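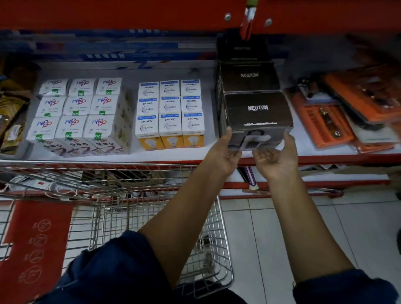 Strand is a bolted steel shelving bay for shops and stockrooms that keep boxed goods in the carton they will be sold in. It is made by Pirnbridge and finished in red paint, and it comes in a starter bay that stands by itself and an add-on bay that shares an upright with its neighbor. Each level has a front lip and a cross beam, and the beam of the level above sets how high you can stack. With flat cartons such as the black NEUTON boxes, three high is a working stack, and small square packs like the white Nippo boxes can stand beside them in rows. A second line of cartons laid flat along the back wall still fits behind the front stock.

The bay is sold through the Nistthorpe trade counter and by mail. Prices are on the current list, which the counter will send on request.

What the bay is for

Strand was drawn up for stock that is picked by hand, in cartons light enough for one person to lift. It suits lamps, small appliances, car parts, stationery, boxed tools and most things that arrive in a printed sleeve or a folding box. It is used on shop floors where customers reach for the goods themselves, and in back rooms where staff fill carts or totes for the floor.

It is not pallet racking. Do not load it with a forklift or a pallet jack, and do not use it to hold drums, batteries in bulk, or anything that has to be rolled or dragged into place. For long stock such as tubing or trim, ask about the cantilever arms, which are a separate product with their own load sheet.

Specifications

Material: steel, painted red
Shelf depth: 600 mm
Maximum load per level: 154 lb, evenly spread
Levels supplied with a starter bay: 6
Front edge: folded lip, continuous across the bay
Fixings: round-head bolts, silver finish
Floor fixing: 2 anchors per upright
Use: indoors, dry

The load figure is for goods spread over the whole level. If most of the weight sits at one end, or against the front lip, treat the limit as half. The figure does not change when levels are moved up or down, but the bottom level should always carry the heaviest stock.

Beams and bolts

The cross beam is a wide, flat section. Bolt heads sit on the face of the beam where they can be seen and reached with a socket, so checking them does not mean emptying the shelf. Tighten each bolt by hand first, square the bay, and then go around again with the wrench. A bay that has been tightened before it was squared will lean, and the only cure is to loosen everything and start over.

Use the bolts that come in the bag. Longer ones will go in, but the end can stand proud on the inside and catch the top of a carton as it is slid out. If a bolt is lost, the counter sells them loose.

Beams can be moved in steps up and down the upright. Empty the level first. Two people are needed for this job, one at each end, and both ends should be in the matching holes before either person lets go.

Front lip

The lip runs the full width of each level. It stiffens the edge and gives the front row something to sit behind. It is low enough that a flat carton can be lifted over it with both hands underneath, and the edge is folded back so there is no raw steel where hands and sleeves pass.

Shoppers tend to slide a box forward and tip it over the lip, which over time scuffs the bottom edge of the packaging. Where that matters, fit the clear lip cover. It presses on and can be taken off for washing.

Setting the level height

Measure the stack you want to keep, then leave enough room above it for a hand. Most complaints we hear about tight shelves come from bays where the levels were set to the height of the goods with nothing to spare. The top carton then has to be pulled straight out toward the body, and the two below come with it.

A simple way to do it:

Put the tallest stack on the shelf below.
Lay your hand flat on top of the stack and close it into a loose fist.
Set the beam above the fist.

For goods that are turned over in the stack, so that some faces read upside down, check which way the packaging is meant to be stored before you settle on a height. Some cartons have arrows and some do not. If customers shop the shelf, have every face reading the same way up. In a stockroom it matters less, provided the name can be read from the aisle.

Mixing small and large boxes on one level

A level can be shared by two or more products. Large flat boxes go best at one end, against the upright, where the stack has something to lean on. Small boxes go at the other end in straight rows from front to back. Leave a finger's width between products — it makes it plain where one ends and the next starts, and it keeps a falling stack from pushing its neighbor along.

Fill small boxes from the back and pull them forward as they sell. If there is a reserve line of cartons on the back wall, lay them on their long side with the printed end showing. Do not let the reserve line rise higher than the goods in front, or staff will end up reaching over one product to get at another.

Shelf dividers are available in wire. They clip to the lip and to the back, and they can be moved without tools.

Labels and hang tags

Price labels can go on the lip or hang from the beam above. The Filtus strip is the part most customers order. It is a narrow carrier that hooks to the underside of the beam and hangs down over the front of the goods, and it can be read by a person standing to one side of the bay. It takes paper inserts cut to size, and packs of blank inserts are sold separately.

Hang strips near the product they refer to and keep them clear of the spot where hands go in. On narrow aisles use the lip holder, as carts will catch a hanging strip. Filtus strips are sold in red and white.

Working from a cart

When filling the shelf from a cart, park the cart alongside the bay and put the brake on. Bring each box up with both hands under the base, one at each front corner or one at each end, and set it down flat. Boxes pulled by the flap or by the printed sleeve come open sooner or later.

Leave the space under the lowest selling level free if carts are to be pushed in close. The bottom level can be left off a bay for this purpose. Keep the beam in place even when the shelf panel is left out.

Ordering

Bays are packed flat. A starter bay ships as uprights, beams, shelf panels, and a bag of bolts and feet. An add-on bay ships without the second pair of uprights. Please have the following ready when you order:

The length of the wall or run
The ceiling height at its lowest point
What the floor is made of
The heaviest item you plan to keep, and its carton size
Whether the public will have access

Ingvild Fagerlund at Nistthorpe draws up layouts for runs of more than one bay. Send her a sketch with measurements. A hand drawing is fine as long as doors, outlets and pillars are marked. Layouts are free with an order.

Larger orders are shipped from the Pirnbridge warehouse, which holds nearly 600 bays in red at most times of the year. Stock is lowest in November, when stores are fitting out for the holidays, and orders placed then may be split into two deliveries.

Care

Dust the shelves with a dry cloth. For marks, use warm water and a little dish soap, then dry the steel. Do not use scouring pads or solvent cleaners on the paint. Scratches down to bare metal should be touched up, and a small bottle of matching red is sold for this.

Go over the bolts once a year and after any move. Check the uprights at cart height. A dent in an upright is a reason to unload the bay and call us; a dent in a lip can usually be left alone if the shelf still sits flat.

Parts and extras

Shelf panel, single
Cross beam, single
Upright, pair
Bolt bag
Floor anchor set
Clear lip cover
Wire divider
Lip label holder
Filtus hanging strip, red and white
Blank label inserts
Touch-up paint, red

Older bays

The hole spacing on the uprights was changed with the present version. Beams from older Strand bays will not line up with new uprights. Shelf panels are the same and can be swapped. If you are adding to an existing run, measure from the center of one hole to the center of the next and give us that figure before ordering — we still hold some of the older beams.

Returns

Unopened bays can be returned with the packing slip. Opened bays can be returned if no part has been fixed to a wall or floor. Cut or drilled parts are not taken back. Return freight is paid by the customer unless the wrong item was sent.

Questions about returns and missing parts go to Hacer Kozan at the trade counter. Please give the code printed on the bolt bag.

Page last revised September 3, 2020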